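The Black T-Shirt Problem

Prosser, June

Most households own more T-shirts than any other kind of clothing, and most of those households fold them badly. The stack starts out square and by the end of the week it leans to one side, with sleeves hanging out and one shirt inside out near the bottom.

Nososo, a small laundry service in Prosser, folds shirts for a living. In May the shop folded 2,460 of them, and 864 were black. The black ones come back for refolding more often than any other color. Seams are hard to see on dark cloth, so a crooked fold goes unnoticed until the shirt is on the shelf next to a straight one.

The shop's method begins with laying the shirt out. The neckline goes away from the folder and the hem comes toward the front of the table. The label inside the collar is the best landmark on a black shirt, because it marks the center of the back. Smooth the body from the collar down, then bring the sleeves in along the sides. A pale tabletop helps a great deal. Against white, the outline of a dark shirt is plain from any side.
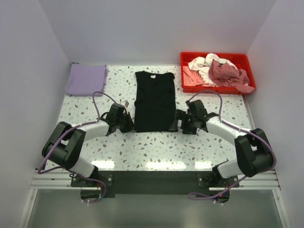
Some readers of our last laundry column do it the other way around, and one of them wrote in to say that a black shirt should always be folded face down on a bed, never on a table, because a bedspread grips the cotton and keeps the sides from sliding while the sleeves are turned in. She has done it that way for 45 years and sees no need for a hard surface at all.

The bed works for one shirt. It works less well for a full load, since the mattress gives under the hands and the edges wander. Nososo tried a padded board for a few weeks last year and went back to tables.

What matters more is the order of work. The shop sorts first and folds second. Unfolded pieces wait together in a tray with raised sides, light colors with light colors, and finished pieces go to the opposite corner. Only one garment lies in the middle at a time. It looks slow, but there is less reaching and very little gets folded twice.

Lint is the other complaint with black clothes. It shows most on soft, fuzzy fabric, where small white specks settle into the surface and stay there through the fold. A brush takes off most of them if it is used while the cloth is flat – after folding, only the top panel can be reached.
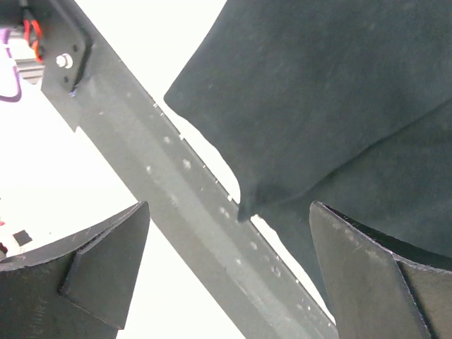

Brush in one direction, from the collar to the hem, and do the sleeves last. Sticky rollers are faster, but they miss whatever sits inside a crease, so pull the cloth smooth with the other hand first. Droltalia, a secondhand store two doors down from Nososo, brushes every dark item before it goes on the rack and keeps a separate brush for knits.

For storage, the shop folds each shirt in thirds lengthwise and then in half twice. The result stands on its edge in a drawer. Shirts going onto an open shelf get one fold fewer and lie flat, with the smooth side facing out.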